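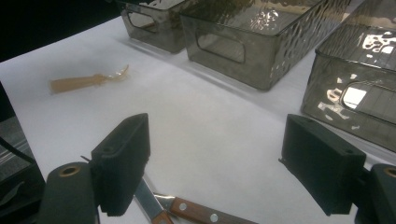 Kwaku Baidoo thinks the pads are too stiff and that I should have gone softer before I touched anything else on the gripper. He left that on the build log while I was out getting coffee, and he may well be right, but I'd already cut the new blocks so on they went!

Filed under: Bench Notes > Grippers
Print this entry | E-mail this entry
Reading time: 2 minutes

November, evening, Kesbridge shop.

So, the sorting job. Three smoky bins along the back of the table, white sheet down, and a mix of things that have no business being picked up by the same pair of fingers. The squid lure is my favorite (soft, amber, all those frilly tentacles) and the two kitchen knives are the ones I'm nervous about. Wood handles, rivets, nice and rigid. If I come in on the handle it should be an easy grab. Coming in on the blade is a different story and I don't want to chew up the pads finding out.

Jaw travel first. I had the open stop set at 144 on the Wemosar board and it felt stingy, so I bumped it to 211 and now the fingers open good and wide. Close is still 2 counts shy of touching, on purpose. I'll creep it in once I trust the spring.

The brass bushings are in both mounts. The left one went in sweetly, the right one fought me and I ended up reaming it a hair, then pressing it again with the vise and a scrap of pine. Don't use the hammer, Esi, I can see you reading this. Pads are held on with the short screws, NOT the ones in the Boateng bag, those bottom out before they clamp.

The bins worry me more than I let on to Kwaku. See-through gray plastic with that bumpy pattern throws little white glints everywhere under the overhead lights, and the handle cutouts glow. My edge finder loves a glowing oval. I may hang some tracing paper under the lamp, or drop exposure and live with a darker squid.

Sandpaper on the spare pads: 600 grit, light pass, wipe down. Label the spares this time.

Still to do: zip-tie the cable on the left side, ask Esi Ayaaba for her softer foam, back up the Gekosance settings before anybody fiddles with them. Kwaku, if you want to try your squishy version, the spare fingers are in the top drawer and the 2 mm hex key is in there too.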